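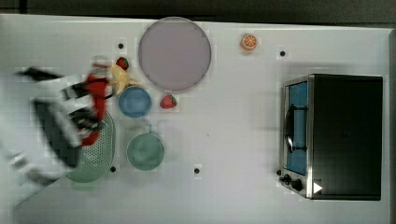

Can a luggage locker bank go into a storefront that is only leased for the summer?

The Borik 11 is freestanding and needs no wall anchors on a level floor, so it can go in at the start of a short lease and come out at the end. Most landlords ask for a floor plan first, and we supply one with the quote.

Borik 11 Luggage Locker Bank
Sold and serviced by Nandura

The Borik 11 is a coin-free locker bank for shops, hotel lobbies and vacant retail units near stations and tourist streets. Visitors pay by card at the center screen, get a door code on a printed slip, and come back for their bags before closing. The owner of the space sets the price and the hours.

It is the mid-size unit in the Borik line. The smaller one fits under a counter and takes backpacks only. If most of your visitors arrive with wheeled suitcases, start with this one.

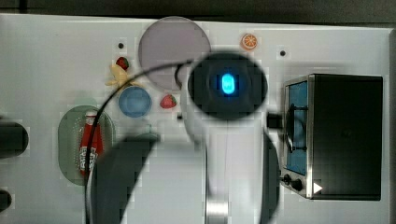 Nandura Storefront Team

What is in the box

The bank has 11 doors in three sizes. The narrowest compartment is 13 inches wide and takes a cabin bag standing up. The two bottom compartments are the large ones and will hold a full-size suitcase with a coat on top. All the doors open to the left. A right-hand version can be ordered, but allow extra time for it.

Empty, the bank weighs 317 pounds. It ships on one pallet and the feet adjust from the front with a standard wrench. You will need two people and a pallet jack, and a doorway wide enough for the pallet - measure this before ordering, as older storefronts are often tighter than they look on the plan.

Power is a regular grounded wall outlet. The card reader works over a wired connection or the shop's own wireless network. If the power goes out, the doors stay locked and staff can open them with the master key.

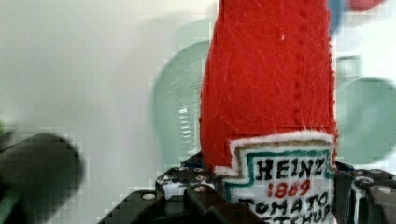
Red felt ketchup bottle, close up

Screen and payment

The screen shows eight languages. Japanese, Korean, Spanish and French are loaded at the factory along with English, and the other three are picked by the buyer. Text for the welcome page can be changed from the owner's login at any time of day.

Charges can be by the hour or by the day. A late fee can be turned on or left off. Card payments go to the account named on the order form, and if the landlord and the tenant are splitting the income, the split can be entered there too. We don't take a share of locker income. The monthly service fee is $400 less per year if paid in one payment in January.

Slips are printed on plain receipt paper. One roll usually lasts about two weeks in a busy location. Any office supply store carries it.
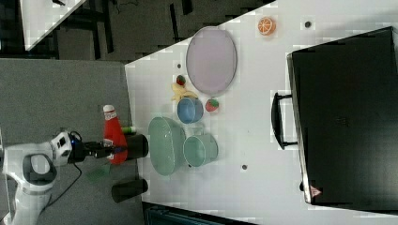
Installation and service

Delivery to Jaltbridge and the surrounding towns is included in the price. Farther out, freight is quoted by zip code. Our installer levels the bank, connects the reader and runs a test payment on every door. Please have the network password ready.

The warranty is two years on locks and hinges and one year on the screen. It does not cover damage from moving the bank after it has been set up, so call us if you are changing units.

Floor mats, a sign bracket and the Guerra rain cover for covered walkways are sold separately. The rain cover is not meant for full outdoor use.

To get a quote, send us the street address, the lease dates and a sketch of the floor with the outlet marked on it.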